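Flistila amplía a 2000 referencias el catálogo de recambios de su servicio de reparación

La red de talleres de reparación Flistila pondrá en marcha en mayo un sistema único de codificación para pequeñas piezas de electrodoméstico: tornillería, juntas, muelles, clips y microinterruptores. El catálogo pasa de 1564 a 2000 referencias y será común a los 3 centros de la red: Brasier, Woldemariam y Brondgate.
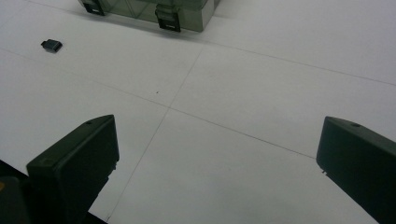 Clasificación y almacenaje

El código consta de seis caracteres. Los dos primeros identifican la familia; los dos siguientes, la medida nominal; los últimos, el material. Las piezas sin equivalencia normalizada reciben un código provisional y quedan fuera del inventario común hasta su medición con calibre.

El almacenaje en cajas compartimentadas se mantiene. Cada celda admite una sola referencia y los separadores móviles se ajustan al volumen de existencias, con revisión trimestral. Las juntas de caucho se guardan aparte, en bolsa opaca y con fecha de entrada. 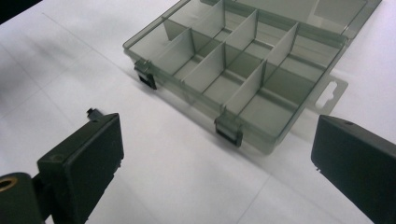

Según Yeshi Demissie, la principal fuente de errores en el sistema anterior era la rosca: las métricas de paso fino y de paso normal compartían código, y la confusión se detectaba ya en el montaje. La nueva tabla las separa y añade la longitud útil del vástago.

La migración de datos se hará por familias. Las primeras serán tornillería y muelles, que concentran el 63 % de las salidas de almacén. Durante el traspaso, los talleres aceptarán los códigos antiguos en los pedidos entre centros, pero no en las fichas de reparación.
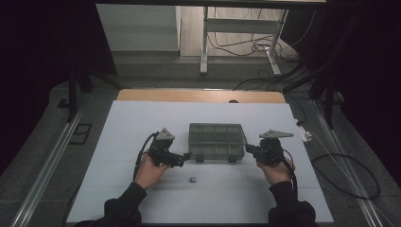

Marisol Lindgren considera insuficiente el plazo previsto para los microinterruptores, familia en la que abundan las piezas sin marcado del fabricante, y pide que se admita la identificación por dimensiones y tensión nominal mientras no se complete la tabla.

La propuesta figura en el borrador de procedimiento, pendiente de aprobación. El texto fija además un umbral mínimo de existencias por referencia, por debajo del cual el pedido de reposición se genera de forma automática.

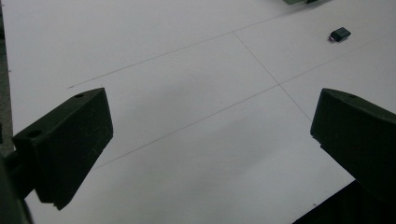 El mismo borrador regula la recuperación de piezas de aparatos desechados. Solo se reincorporarán al inventario elementos metálicos sin deformación visible y con la rosca comprobada. Los recambios recuperados llevarán el sufijo R y no podrán emplearse en circuitos de gas ni en conexiones a la red eléctrica.

La tabla de equivalencias podrá consultarse en el mostrador de los tres centros.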